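Reading time: 3 minutes

Lullska opens its folding room in January, and I'd love you to come and see it

Hello from Sutherland Street! I'm Sylvie Cormier, I started Lullska, and I've been asked to write this press release myself because the last one sounded like it had come from a bank. So you're getting me, and I do go on a bit.

The news first. From January we're opening a folding room behind our shop, where anyone can bring in a bag of clean clothes and learn to fold it properly. We're calling it Fernlow, after the house where my aunt taught me to iron pillowcases (badly, in my case – she redid every one). It's free to use in the mornings, there's a kettle, and you don't have to buy a thing from us.

People do ask why a shop that sells storage boxes would bother. Well, over the past year we asked our customers what they found hardest about keeping a wardrobe tidy, and 1577 of them wrote back. I'd expected complaints about small cupboards. There were a few, but 140 of those letters were about one thing only, and that was soft, plain, everyday cloth that won't stay where you put it. Shirts with a stiff collar give you something to work from. A soft top in one dark colour just slumps, and you can't tell the front from the back or which layer you've got hold of.

I know the feeling! I have a whole drawer of dark green things and for years I simply pushed them in and leaned on the front. So green is where we've begun at Fernlow, on a plain white worktop, with everything in a heap before we start.

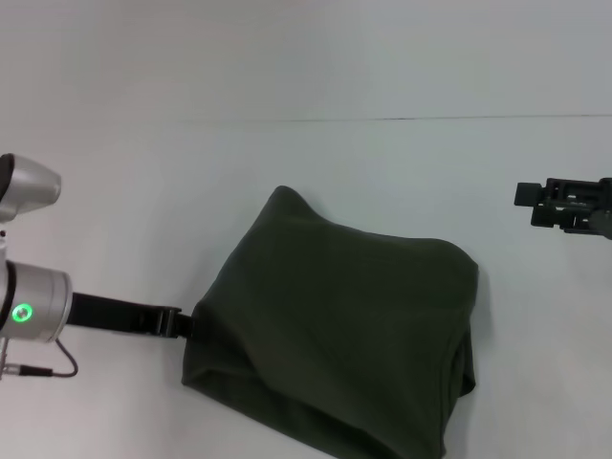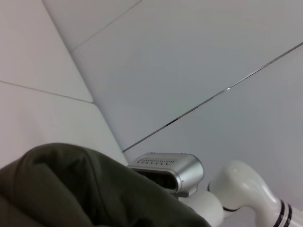

My own advice is to find a corner before you do anything else. Any corner will do. Pull it gently out to one side, follow the edge along until you come to the next one, and you've got a straight line to work from. After that you smooth from the middle outwards with a flat hand, and you look underneath, because there's nearly always a bit tucked under that will make a lump later on. If it goes wrong, shake it out and start again. I start again all the time, and I've been at this for longer than I'd like to say.

Seams help too. If the cloth has one, even a faint one, let it tell you where the fold wants to go. Dark colours are much easier on something pale, so if your kitchen table is dark wood, put a white sheet over it first. It's such a small change and it saves so much squinting.

Fernlow has two long sessions a day, one at ten in the morning and one at half past two. The morning one is the free drop-in. The afternoon one is slower and a bit more hands-on, and we do ask you to book for that, as there's only so much table to go round. Bring things you really wear, please – not your best! Old tops, tea towels, the fitted sheet you've been avoiding. We'll get to the fitted sheet, I promise, though I'd like you to have had a cup of tea by then.

We're also bringing out the Skevon, a shallow open tray that sits inside a drawer and keeps folded clothes standing on their edges, so you can see every one of them at once. It comes in two depths, one for tops and one for jumpers and other thick things. I've been using the deeper one at home and my green drawer now shuts with one finger, which made me far happier than it should have done. You'll be able to try both in the room before they go on sale in the shop.

If you write about homes, clothes or just the business of getting through the washing, do come along. Ask for me at the counter and I'll find you a spot at the table. Bring something crumpled.

Sylvie Cormier, Lullska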